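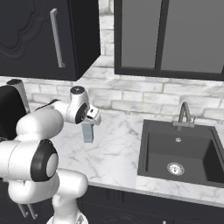 Minutes of the product review meeting
Kitchen simulation package offered by Bestent
Held at the Sellport office, 20/09/2024

Chair: Boonsong Rojanasak
Present: purchasing, software, training and support. MacKinnon joined by phone for items 2 and 3.

1. Minutes of the last meeting
The minutes from August were accepted with one correction. The trial license is for 42 days and not for one month as written.

2. The trial
The software group reported on the kitchen package. It loads without problems on the office computers, but the first start is slow and the progress bar gives no useful information. The group worked mostly with the pick and place task, where the arm takes a small block and must put it down at a marked place on the counter. They ran 400 attempts with the default settings. The log files are complete, but the column names are not explained in the manual.

Training said that the kitchen is good enough for teaching new staff. They would like to change the counter and the cabinets to other colors, because customers have many kinds of kitchens. MacKinnon answered that this is possible with the editor, which is sold separately. The chair asked that this be written clearly in the offer.

There was a longer discussion about how the gripper holds small objects. Support thinks the friction values are too high, so a bad grip can look like a good one. Software did not fully agree – in their opinion the values can be changed by the user, and this is normal for such a product. It was decided to ask Bestent for the values they used and how they chose them.

3. Price and support
The offer includes two seats and e-mail support. Telephone support costs extra. Purchasing asked if the seats can be moved between computers. MacKinnon will check and send the answer in writing.

4. Comparison with Zornuvora
Postponed. The Zornuvora demo has not arrived yet.

5. Decisions
The trial will continue until the license ends. No order will be placed before the answers about friction and seats are received.
Software will write a short note on the log files and share it with training.
Purchasing will ask for a new offer with the editor as a separate line.

6. Other matters
The meeting room screen still loses connection. Support will change the cable.

Minutes taken by support. Corrections please to the chair before the next meeting.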